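List archive: sim-teleop, thread view

Subject: Re: jerky demos near the tank lid

On a May afternoon Esmaeil Salehi wrote:

> We replayed the bathroom demos from the Premora set and a lot of them
> stall right before the grasp. The arm gets above the lid, then the
> operator dithers for a few seconds. Is that the controller or the
> person? Also, should we keep those or trim them?
>
> Esmaeil

Esmaeil, all,

Mostly the person. I went through 70 of the stalled ones last night and the commanded pose is what wanders. The controller follows it fine. When you drive the arm with a hand controller and look at a flat screen, it is hard to judge height over a white lid. People stop, nudge down, nudge back up, then commit.

The scene in question, for those who haven't loaded it:

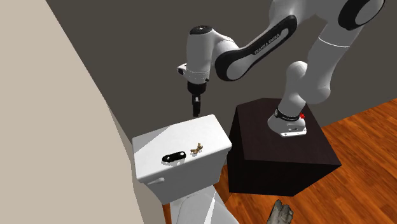
Gripper down over the back edge of the tank, both small objects still on the lid.

The black piece is flat, so the fingers have to come very close to the lid to get hold of it. The twig-like one is easier to see but the branches make people second-guess the wrist angle. I would expect dithering on both, for different reasons.

On trimming: please don't cut them by hand. Of the 3,398 episodes in the set, around 3,000 are usable as they are. For the rest I would drop frames where the commanded pose moves less than 2 mm between steps and the gripper command stays the same. That keeps the approach and the close, and removes most of the waiting. Keep the originals too — we had to go back to them once already at Brillard after a filter ate the release part of every episode.

If you are recording more, two things helped our operators. Add a second view from the side, low, level with the lid. And scale the hand motion down near the surface, so a large move of the hand gives a small move of the fingers. New people pick this up in a few tries.

I can post the filter script if anyone wants it. It reads the Plellia log format only, so the Abbasi logs would need converting first.

Pankaj Awasthi

Recent threads
Re: gripper close threshold, what do you use?
Plellia log timestamps off by one step
Hand controller drift after a long session
Kinesthetic vs. remote demos for drawer tasks

This site uses cookies to keep you signed in to the archive. Accept | Settings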